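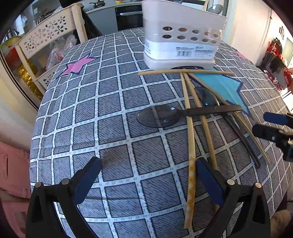 **How often should I wash a utensil drainer?**

Once a week, with hot soapy water and an old toothbrush for the holes. I do mine on the same night I change the dish sponge, so I remember both. If your kitchen runs warm or you wash dishes after every meal, do it twice a week. The bottom is where the slime starts, so pop the tray off if yours has one, or turn the whole thing upside down and scrub from underneath.

**Do chopsticks go in tips up or tips down?**

I'm firmly tips up! The end you eat from dries faster in open air and never sits in the puddle at the bottom. My friend Yogesh Mathur does the opposite and we've been arguing over it since we shared a kitchen in Nurnden. He says he doesn't want to touch the eating end when he grabs a pair. Fair enough. Grab them by the middle, Yogesh.

**Can bamboo chopsticks go in the dishwasher?**

You can get away with it a few times, but the long hot cycle dries them out and they start to feel fuzzy. I hand wash all of mine. Quick rub with a soft sponge, rinse, towel, drainer. Please don't leave them soaking in the sink overnight (I've ruined a nice set this way).

**Will the pattern come off painted ones?**

Some of it will, sooner or later. Florals and other printed designs hold up much better if you skip the scouring pad. Once the color starts flaking anywhere near the eating end, I retire that pair to the garden, where they make very good seedling stakes.

**When should I throw bamboo chopsticks out?**

When you see dark spots that don't scrub off, a split, or a warp that makes the tips miss each other. Or when they smell sour even after a wash and a full day of drying. I go through my whole drawer every September and there are always a couple of pairs that have to go.

**My plastic spoons look cloudy. Can I fix that?**

Hard water film usually comes off with a soak in one part white vinegar to two parts warm water. Give it 17 minutes, which is how long my oven timer happened to be set for the first time I tried it, and I've never changed it. Fine scratches are there for good, though. Smoky or dark plastic hides them better than clear, if you're shopping.

**Should spoons and chopsticks share one drainer?**

Sure, mine do. Put the spoons in with the bowls up and facing different ways so they don't nest together and trap water. If everything is crammed in so tight you have to tug, take some out and dry it by hand.

**How do I get the sticker off a new drainer?**

Hair dryer on low, peel slowly from a corner, then rub a little cooking oil over whatever gunk is left. Wash with dish soap after. Halima Akpan wrote in from Istbridge to say peanut butter works too, and I tried it, and it does, but what a mess!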